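Review: Tavel Kitchen Pack for arm simulation (the 12 scene licence)

Posted Saturday, February 3, 2018

Bought this out of my own department's budget so no favours owed to anyone. Writing it up quick between meetings, forgive the typos.

Background. Small team, planning to put one arm on a bench for kitchen type handling work. Clearing a counter, putting things away, that sort of job. Before finance would sign off on real hardware they wanted to see some numbers on reach and layout. Fair enough. So we went looking for a simulation pack with ready made kitchens, cheaper than building our own counters from scratch and much cheaper than bolting an arm down in the wrong spot.

Two quotes. Zondale wanted $2,000 a year, support included, renewals at the same rate. Tavel Kitchen Pack through Prutunport, the reseller, $831 one time plus an optional $600 for a year of updates. We took the base pack and skipped the updates. More on that below, I regret it a bit.

Delivery was a download link and a licence file. Licence file was for the wrong machine. Emailed, got a new one next morning. Install took most of an afternoon becuase the object library is a separate download and the page doesn't mention it until you've already launched and everything loads as grey boxes.

Once it's going, good. The kitchens are proper rooms, with a floor and furniture past the counter, so you get some feel for what sits near the arm. Stone and tile look nice enough to put in front of a manager. You pick a scene, pick an arm, drop objects, save the layout. We ran the Franka in it as that's the one on our shortlist.

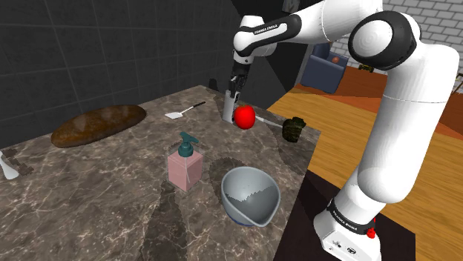
Franka arm at the marble counter, fingers lowered behind the apple.

What I was after was clutter. A clean counter tells you nothing for budgeting. Here you've got a loaf, a soap dispenser and a bowl sharing the top with the apple, plus a brush and a spatula lying flat, and that's a decent spread of shapes for deciding on fingers. The pump bottle is the one I kept going back to. Rectangular, with a nozzle out the side. The bowl's the other, deep and round, sitting near the front corner by the arm's lower link. We moved the base three times over that bowl. On paper we'd had the arm mount drawn in for months - would have been a custom bracket and a re-drill if we'd found out later.

So the pack has paid for itself on the mount alone as far as I'm concerned. Finance agreed, eventually.

Good bits:
Scene saving is quick and the files are small.
Objects can be swapped without redoing the lighting.
You can move the base by typing in numbers, no dragging.
Exports a top down plan, handy for stapling to a purchase request.

Not so good:
Object weights are all over the place. The loaf came in heavier than the bowl. You can edit them but you have to do it one at a time.
Soft things aren't soft. Bread behaves like a brick. If your job involves food that squashes, budget for real tests.
Manual is thin and the section on grippers is for an older version.
No cost fields. I'd love to tag a layout with parts and prices. Ended up with a spreadsheet on the other screen.

On the updates. Prutunport told us the base pack was fine on its own and it is, but the wet area scenes (sinks, draining racks) only come with the $600 add on. Wasn't clear on the order page. If your plan has a sink anywhere in it, price the two together and compare that against Zondale, the gap is a lot smaller than it looks. Still one payment vs every year though.

Also ask about seats. One licence, one computer. We share a desktop and book it on a paper sheet. Works, just. Zondale's quote covered the whole team and I didn't give that enough weight at the time.

Don't use it to set cycle times. We tried, then borrowed a day on the arm at the Valcárcel lab and our real times were well off what the pack gave us. Layout and reach held up fine. Speed, no. I've put a wide allowance in the budget for that and will trim it once we've got our own unit running.

Would I buy again? Yes, for planning a bench before you spend the real money. With the add on this time. Four stars out of five, lost one for the grey boxes and the licence mixup.

Will update when the hardware order goes through, February if purchasing gets a move on.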